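**Notice to the Residents of Hunurow Regarding the Lake**

The Office of Municipal Waters wishes to inform all residents that the lake, absent since January, has been located.

Residents will recall that the lake was last recorded at its usual level on a Tuesday evening by Inspector Beverley Yeoman, who signed the register and went home. By morning the basin held mud, two rowboats and a bicycle. The Office opened file 3764 the same day and assigned it to Mr. Salvador Magalhães, Deputy Surveyor, who was at that time the only member of staff with boots.

Mr. Magalhães conducted his inquiries with the diligence expected of his grade. He interviewed the anglers, who had noticed nothing, and the ducks' association, which had noticed a great deal but wished to be paid. The town of Grudberg, eight miles downhill, denied all knowledge in a letter whose envelope was damp.

The Office then wrote to Grudberg on 200 separate occasions. The replies grew shorter. The last contained a small perch. 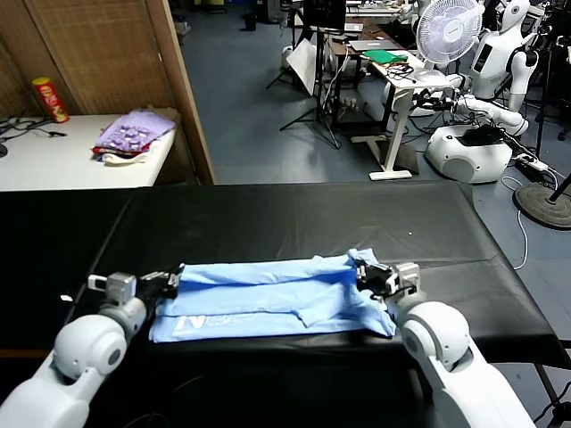 ### Findings

It has been established that the lake left of its own accord. Inspector Yeoman, following its course on foot, found it behind the Figueiredo cannery in Bonditz, filling a disused quarry to the brim. It was calm and somewhat clearer than before. Several families had already begun to swim in it.

The Inspector identified herself and read the lake the relevant section of the Waters Ordinance. The lake made no reply. She remained on the bank until dark and has reported that, in her professional opinion, it was happy.

This remark was struck from the first draft of the report. It was restored at her written request, and again at her second written request.

### Measures Adopted

The Office considered an order of return. The cost was put at 4000 crowns – pipes excluded – and Mr. Magalhães observed that nothing in the ordinance would prevent the lake from leaving a second time. The order was not signed.

Residents holding fishing permits may use them in Bonditz until further notice. The rowboats may be claimed at the east gate. The owner of the bicycle is asked to come forward without fear of penalty.

Inspector Yeoman has applied for a transfer to the Bonditz station. Her application is under review. In the meantime the Office has received a report of a stream, very narrow, standing at the north end of the basin in the early morning, and asks that it not be approached.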